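Vodum Ride Calendar Data

README for the route and event files

Vodum is a collection of cycling event listings and route tracks. We started it when our club wanted one calendar for group rides in the region and found that every organizer published the information in a different way. One wrote the start time in a poster, another only in a newsletter, a third changed the web address each year. Now we collect these listings by hand, clean them, and publish them as simple files which anybody can use for a website, a printed calendar or a phone app.

What is inside

The main file is events.csv. Each row is one ride on one date. If the same ride offers a short and a long distance, these are in routes.csv and connected with the event by the field event_id. At the moment events.csv has 2,000 rows. The oldest rows are less complete than the new ones, especially for the climbing and the surface.

The folder tracks has the GPX files. Not every route has a track. When the organizer did not give permission to share it, the field track_file is empty and we only keep the distance and the start place.

Fields in events.csv

event_id: a short code that never changes, also if the ride gets a new name
name: the name as the organizer writes it
start_place: town or park where riders meet
start_time: local time, 24-hour clock
ride_type: road, gravel, mountain, family or mixed
fee: yes, no or unknown
status: planned, confirmed, moved or canceled
source: where we read the information

Fields in routes.csv

route_id: code of the route
event_id: code of the event
distance_miles: whole miles, rounded
climb_feet: total climbing, if known
surface: paved, gravel, dirt or mixed
track_file: file name in the folder tracks, or empty

A ride can have two routes with the same distance. This is not a mistake. For example, the Plastbridge Autumn Ride has two routes of 36 miles, one along the river and one over the hills, and the riders choose at the start.

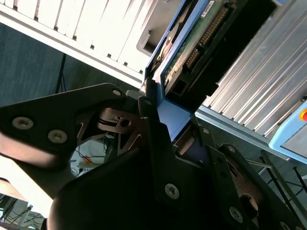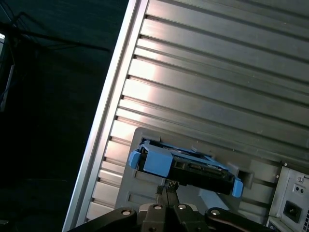
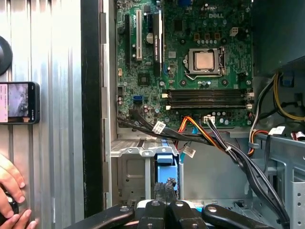

How we collect the data

We read the organizer's page first. If something is missing, we write an email and wait for the answer. We do not copy from other calendars, as they often repeat an old start time from the year before. A listing gets the status confirmed only after the organizer has opened the registration or has answered us in writing.

Distances come from the organizer. When we have a track, we also measure it with our script check_tracks.py. If the difference is more than 2 miles, we ask the organizer which number is right. Until we have the answer, we leave the organizer's number in the file and write "under review" in notes.txt.

Climbing numbers are difficult. Two devices on the same road can give very different results, so please do not use climb_feet for ranking the routes. It is good enough to tell a flat ride from a hard one.

Known problems

The Kang Loop is listed with 45 miles, but the track in the folder still shows the old way through the quarry, which is closed for bikes. We will replace the track when we receive the new one.

Rides around Tokwood are under-represented. Many of them are announced only on paper in the local shops, and we do not have a regular contact there. If you live near, your help is very welcome.

Some family rides have no fixed start time. In this case start_time is empty, and your program should be able to handle it.

Before November the files change often. In winter there are few events and we use this time for corrections.

Using the data

You may copy, change and publish the files, also in a commercial calendar, if you mention Vodum as the source and say clearly what you have changed. The tracks are for planning. Roads get closed, bridges get repaired, and a file cannot know this. Please ask your readers to check with the organizer before they travel to a start.

We do not organize any of the rides and cannot answer questions about fees, T-shirts or refunds.

Corrections

Open an issue with the event_id in the title and tell us where you found the correct information. A link or a photo of the poster is enough. If you are the organizer, please say so. Small corrections are usually added with the next update, new tracks take longer because we look at each of them on the map.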